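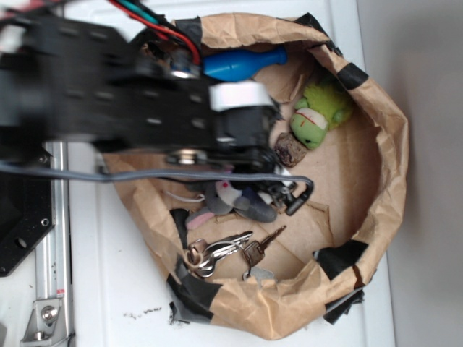 I have worked in returns at Bolgate for most of my adult life, and I want to write something about the arm at the end of bench two before somebody from outside writes it for us.

Bolgate handles lost property and returned goods for other companies. Bus operators, hotels, a chain of play centers. Things come to us mixed together. A person on the bench tips them out, sorts them, describes each one in the system and puts it in a bin. That was my job for years. Last May the company signed with a supplier called Ludano, and since then part of the sorting has been done by a robot.

The talk before it came was all about numbers. Management said a trained sorter handles 480 items on a good shift and the robot would do 1000 once it was tuned. I don't know where the second figure came from. I do know the first one, because I was one of the people they timed to get it. On that shift I skipped my afternoon break and didn't log a single damaged item properly. So the comparison was off from the start, and it was off in a way that made both sides look faster than they are.

Small mixed things in a soft container are hard. A bunch of keys lies flat and slides. A plush toy gives way when you close on it and then springs back. String loops catch on whatever is next to them. A person reaches in without looking and feels the difference between a key and a crease in the paper. The arm has to work that out every time, and a paper bag doesn't keep its shape. We patch the practice bags with black tape and keep using them. Sevim Şimşekoğlu, who runs the bench, makes up the mixes. She puts in old keys, toys, bits of cloth, hard plastic and one or two things that don't look like anything. She is good at it because she has spent so long being annoyed by the real ones.

My first point is that this is work, and it should be paid as work. When the arm arrived, setting up bags for it was treated as a favor you did between your own trays. Your item count still had to hold up. Doğukan Akyol spent a good part of one winter resetting bags, clearing stuck items and writing down which objects slipped, and his count dropped, and his count was what showed up at his review. It took a written complaint to get a separate code for robot time on the sheet. The code went live on 1/2/20. It should have been there on the first day.

My second point is about who learns what. Before the arm, a new starter learned on the easy stuff. You got the single umbrellas and the phone chargers, and after a while your hands were quick enough for the mixed bags. Now the plan is to give the easy stuff to the machine, since it does best there. That leaves the tangled and the broken for people, including people in their first week. We had a starter from the Trerkwood site who was put straight onto mixed bags, and she left before the month was out. She told me she felt slow all day. She was slow all day. Everyone is at first, and there used to be somewhere to be slow.

I would hold back a share of the simple trays for training, even if it costs something. I put a figure of 200 trays a week to our manager, Adeel Naqvi, and he took it upstairs. He was fair about it. The answer was that the contract pays by volume and the trays had to go where they moved fastest. I still think that is a mistake, and I think it will show up later as a shortage of people who can do the difficult part.

My third point goes the other way, and some of my coworkers won't like it. The old job was bad for us in ways we had stopped noticing. I have had my right wrist injected. Saadet Akgül retired early with her shoulder, and she was the best sorter I ever sat beside. Reaching down into bags all day with your elbow up does that to you. The arm does the same reach and has no shoulder to ruin. When people on our floor say they want it gone, I ask if they want the whole of that reach back for themselves, every shift, until they are sixty. Mostly they don't. They want to be sure that the hours it takes over don't simply come off their pay.

That is a reasonable thing to want, and it is a question for management and has very little to do with the machine. At the Dursun warehouse across the ring road they brought in the same kind of equipment and cut the evening shift before it had been tested on a full load. When it fell behind they brought people back through an agency at a lower rate. We didn't do that at Bolgate. We lost two posts, both through people leaving who weren't replaced. That is better than Dursun. It is still two posts, and the rest of us cover the phones they used to cover.

There is also the matter of care. Lost property belongs to someone. A small plush toy is worth almost nothing to the company and a great deal to one child, and every sorter on our bench has at some time walked a toy over to the desk because a parent had called that morning. The system has a field for value in money and a field for condition. There is no field for that. I asked Berkay Keskin, the engineer Ludano sends us, if one could be added so the arm would set such things aside. He said it could flag soft toys if we wanted every soft toy flagged. We do want that. It has been on his list since the spring and it is a small job.

I am not asking for the arm to be switched off. I would like robot time counted as our time, easy trays kept for beginners, any saved hours discussed with the bench before they are spent, and the toy flag turned on. The contract with Ludano is up for renewal in May, and the people who fill the bags should be in the room when it is read through.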